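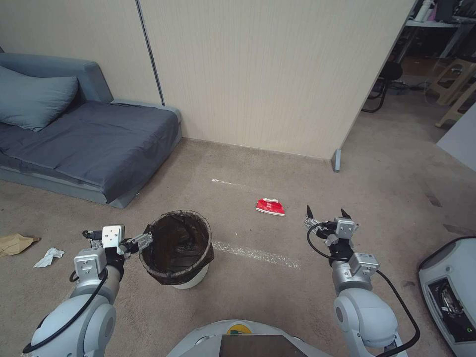

휴게용 객실 카펫 위의 과자 포장지와 소형 휴지통

누바노 숙소관리 게시판 > 객실 운영 > 질의 및 의견
제목: 객실 휴지통 용량 및 내피 봉투 사용 기준에 관한 의견 요청
조회 688

작성자: 객실운영3
안녕하십니까. 브론디아관 객실 운영 담당입니다.
현재 당 관에서는 객실별로 소형 원형 휴지통을 비치하고 있으며, 검은색 반투명 봉투를 씌워 사용하고 있습니다. 9월 점검 과정에서 휴지통 주변 카펫에 과자 포장지, 구겨진 휴지, 납작해진 종이류가 떨어져 있는 사례가 확인되어 다음 사항에 대한 의견을 구합니다.

1. 소형 휴지통을 중형으로 교체할 필요가 있는지 여부
2. 내피 봉투를 전 객실에 의무 적용할 것인지 여부
3. 카펫의 흰색 쓸림 자국을 정리 담당과 세척 담당 중 어느 쪽에서 기록할 것인지 여부

의견은 본 게시물에 댓글로 남겨 주시기 바랍니다.

작성자: annan_정비
1번 항목에 대하여 교체에 반대합니다. 안난관은 작년에 중형으로 전량 교체하였으나 바닥에 떨어지는 쓰레기의 양은 줄지 않았습니다. 통이 커지면 비우는 주기가 늘어지고 음료병과 음식물 포장이 함께 쌓입니다. 현행 크기를 유지하고 수거 횟수를 조정하는 방안이 타당하다고 판단됩니다.

작성자: 린넨창고
윗글의 취지에는 공감하나 결론에는 동의하기 어렵습니다. 소형 통에는 페트병 하나만 들어가도 나머지가 위로 올라옵니다. 수거 횟수를 늘리려면 인력 배정이 선행되어야 하는데, 현재 배정표로는 추가 순회가 불가능합니다.

작성자: 객실운영3
두 분 의견에 감사드립니다. 수거 횟수는 별도 안건으로 상정하겠습니다.
아울러 2번 항목과 관련하여 보충 말씀드립니다. 망 형태의 휴지통을 사용하는 객실도 있습니다. 이 유형은 통풍에는 유리하나 봉투 없이 사용할 경우 작은 부스러기가 빠져나올 수 있고, 내용물이 그대로 보여 미관상의 지적도 접수된 바 있습니다.
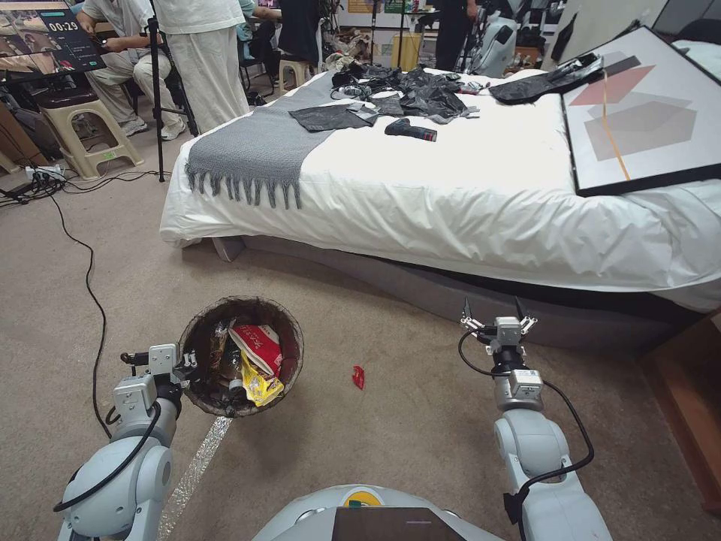 또한 정리 작업 중 검은색 비닐봉투를 침대 위에 펼쳐 두는 관행에 대해서도 기준이 필요하다고 봅니다. 흰색 시트와 술이 달린 회색 니트 담요는 오염이 발생하면 개별 세탁 대상이 되므로, 봉투와 공구류는 침대 위에 두지 않는 것을 원칙으로 제안드립니다. 액자를 벽에서 내려 보관하는 경우에도 동일한 원칙을 적용하고자 합니다.

작성자: buvora_구매
구매 담당으로서 비용 관련 사항을 안내드립니다. 내피 봉투는 50매 1묶음 기준 3,000원에 납품받고 있습니다. 전 객실에 적용하더라도 예산상 문제는 없습니다. 다만 봉투가 통보다 지나치게 클 경우 테두리가 넓게 접혀 나와 이용자가 불편을 느낄 수 있으므로 규격을 먼저 확정하여 주시기 바랍니다.

작성자: annan_정비
침대 위 적치 금지 원칙에 대하여 이견이 있습니다. 바닥 면적이 좁은 객실에서는 카펫을 청소하는 동안 물품을 올려 둘 곳이 침대뿐입니다. 일률적으로 금지하면 복도에 물품을 내놓게 되고, 이는 통행로 확보 규정에 저촉됩니다. 시트 교체 전에 한하여 허용하는 것으로 문구를 수정하여 주시기 바랍니다.

작성자: 린넨창고
시트 교체 전이라는 조건에는 동의합니다. 그러나 담요는 시트와 교체 주기가 다릅니다. 담요는 먼저 걷어 접어 둔 뒤 작업하도록 명기하여 주십시오. 술 부분은 먼지와 실밥이 잘 엉겨 손질에 시간이 소요됩니다. 액자는 유리 유무와 관계없이 침대 위에 눕혀 두지 않고 벽에 기대어 세우는 편이 안전합니다.

작성자: annan_정비
액자를 세워 두면 넘어질 우려가 있습니다. 안난관에서는 눕혀 두는 방식을 사용하고 있으며 파손 사례는 보고되지 않았습니다. 이 부분은 관별 재량으로 남겨 두기를 요청드립니다.

작성자: 세척반
3번 항목에 대하여 답변드립니다. 카펫의 흰 자국은 육안으로는 긁힘인지 잔여물인지 구분되지 않는 경우가 많습니다. 정리 담당이 위치만 기록하여 전달하면 세척반에서 확인 후 조치하겠습니다. 임의로 세제를 사용하지 마시기 바랍니다. 포장지 조각 등 작은 쓰레기는 흡입 청소 전에 손으로 수거하여 주십시오. 비닐 조각이 흡입구를 막는 사례가 반복되고 있습니다.

작성자: 객실운영3
현재까지의 의견을 반영하여 초안을 다음과 같이 정리합니다.

- 휴지통 크기: 합의되지 않음. 관별로 현행 유지
- 내피 봉투: 망 형태를 포함한 전 객실 적용, 규격은 구매 담당과 협의
- 침대 위 적치: 시트 교체 전에 한하여 허용, 담요는 사전에 걷어 둘 것. 공구류는 제외
- 액자: 관별 재량
- 카펫 자국: 정리 담당이 위치 기록, 세척반이 확인

작성자: 린넨창고
휴지통 크기를 현행 유지로 처리하는 데 이의를 제기합니다. 최소한 브론디아관 일부 객실에서 중형을 시범 운영한 뒤 결정하여 주시기 바랍니다.

작성자: 객실운영3
시범 운영 대상 객실을 선정하여 별도 게시하겠습니다. 초안에 대한 추가 의견은 오후 6시까지 접수합니다.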